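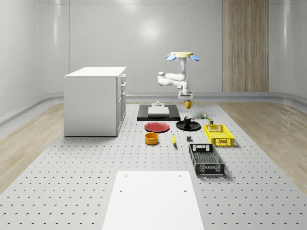 A simulated workcell with a ceiling-hung arm, its gripper directly above a yellow mug.

Teaching by demonstration (robotics)

Print this article | E-mail this article

Teaching by demonstration is the practice of showing a robot a task instead of writing out its movements in code. A person either takes hold of the arm and moves it through the job, or steers it from a distance with a handset, a second arm or a computer. The movements are recorded and used to train a control program. The method is often sold as programming without programmers, a claim that deserves more doubt than it usually gets.

Methods

In hand guiding, the motors are set to give way and the teacher pushes the arm along the desired path. It is easy to learn on a small arm and tiring on a large one. The teacher's own body often blocks the robot's cameras, and the recording may include small corrections that the teacher never meant as part of the lesson.

In remote control, the teacher stands clear and sends commands. The view stays open, but the sense of touch is mostly lost. New operators tend to move in short, nervous steps, and a program trained on their work will copy the hesitation along with the skill. Delay between command and motion makes this worse.

Remote control also works in simulation, where the arm, the room and the dishes are all drawn by a computer. A mug can be put back in its starting place at no cost, and a crash breaks nothing. Kitchen and sorting tasks are common subjects, with plates, bowls, mugs and plastic crates as the usual props.

How many demonstrations are needed

Published answers vary so widely that they are of little use to a buyer. The Retora handbook advises 100 demonstrations for a single pick-and-place task. The makers of Trokovell, a rival teaching package, once advertised 13. In a review of both, Manuela De Luca found that the lower number held only when the mug began each trial in nearly the same spot. With the starting place varied, her team recorded 1000 demonstrations and still saw failures when the handle was turned away from the gripper.

The count itself may be a poor measure. A hundred recordings by one careful operator can resemble each other so closely that they teach little more than the first few did.

Criticism

Rocío Escobar, who ran the Saragih trials, has argued that demonstration does not remove the expert from the work – it moves the expert to a later stage, where bad recordings must be found and thrown out. In those trials 4 operators taught the same task, and the program trained on all their recordings together did worse than the one trained on the best operator alone. Supporters answer that the mixed set was small and that the operators had not agreed on a way to grip the mug. Both points are fair, though neither explains how an ordinary workshop would have known to ask.

Simulated lessons draw a separate complaint. Friction, soft objects and worn gripper pads are hard to model, and a grasp that holds on screen may slip in a real kitchen. The Etomow project reported good results in simulation in August but gave no figures for a physical arm. Such gaps are common in the field, and claims based on simulation alone should be read with that in mind.

See also: Remote manipulation; Robot simulation; Pick and place

Last revised May 1, 2025

Contact us | Copyright and terms of use | Back to top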